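Gambridge two-arm table: build notes and data card

Version for the workshop folder. Please read the part about the stop button before you power anything.

What is it

Gambridge is a pair of small robot arms with a wooden table between them, built in a shared workshop by people who have other jobs. This file describes the build, the recordings we made with it, and the things which are still wrong. I write it in English so that members of both workshops can use it. If some sentence is not clear, please correct it in the file directly.

The project started as a sorting helper for offcuts. We had many small pieces of wood left from the Strobel bench project, and we wanted an arm that picks a piece and puts it in another place. It is a modest task, but it was enough to keep us busy from April until the heating was turned on again.

Layout

The left arm is bolted to a metal plate with a grid of holes. The other arm reaches over the table from the opposite side. On both sides of the table there are slatted metal panels, and clamps can be fixed to them at almost any point. The table has a glossy varnish, so we lay a sheet of brown cardboard in the working area. The cardboard is a consumable. When it becomes too creased, take another one from the shelf and repeat the height check. 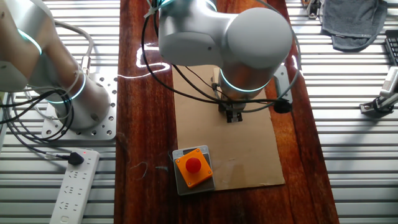 The height check is done with the gripper closed and pointing straight down. Lower the arm in small steps until a sheet of printer paper under the fingers begins to drag, then store this height as zero. Do it at the middle of the cardboard first and after that near each corner. The table is not perfectly flat — the difference was 7 tenths of a millimeter when I measured it last time — and the software knows only one plane.

Stop button

The red button on the orange box must stay on the table, within reach of the person who runs the session. It stops both arms. After pressing it, you must release it by turning, clear the fault in the Skurier panel, and start the program again from the first line. Do not continue from the middle of a program. The gripper does not remember if it was open or closed.

Software

Motion and recording are controlled by Skurier, our own set of scripts. The settings are in one text file, and the names of the settings are long on purpose.

speed_limit_percent is set to 37. Higher values work for the empty arm, but the pieces begin to slip.
approach_height_mm is set to 60.
grip_wait_ms should not be changed without asking in the workshop chat.
use_left_arm is off in all recordings of this version. The left arm is powered and holds its position.

Recordings

The set contains 45 episodes. One episode is one attempt to pick a piece of wood and put it down in another place on the cardboard. Each episode has a folder with the joint positions, the gripper commands, the camera frames and a short note file. The note file says "ok", "dropped" or "stopped". I wrote these words by hand after each attempt, so small mistakes are possible.

The pieces are light wood, without paint. They were cut by different people on different saws and their edges are not always square. We did not sand them. If you need exact sizes, this set is not good for you.

Known problems

The varnish reflects the ceiling lamp. The glare moves when the camera is adjusted, and our simple detector sometimes takes it for a piece. The present solution is a mask that ignores everything outside the cardboard.

The cables are too long. The loop on the right arm can touch the work area at low positions, and I would like to shorten it or guide it along the arm. Until then, look at the loop before each start.

The clock of the recording computer was wrong during one Saturday session. Time stamps inside an episode are correct, but the order of the folders from that day is not reliable. 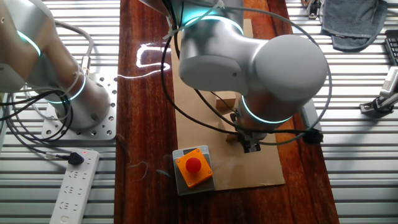
Grirkano wrote back after reading the draft of this card that a mask is a weak solution, and that their workshop had better results with a matte cover over the whole table. They also asked for the note files to have a fourth word, "touched", for the attempts where the fingers push the piece away before closing. Their last remark was about the speed: at 37 percent the episodes become long, and they would prefer two speeds in one set.

I agree about the word "touched" and will add it in the next version. The old notes stay as they are, so please do not edit them. The matte cover we can try, but a soft cover changes the zero height, and then the limits must be set again for every program. Two speeds will need new recordings — maybe in winter.

Use and sharing

You may use the recordings for learning and for your own builds. Please keep this file together with the folders, and if you remove episodes, write in the file which ones. The Skurier scripts are shared in the same way, but they were tested only on this table.

Still to do

Cable guide for the right arm.
Second height check with the left arm.
Spare cardboard, same thickness as now.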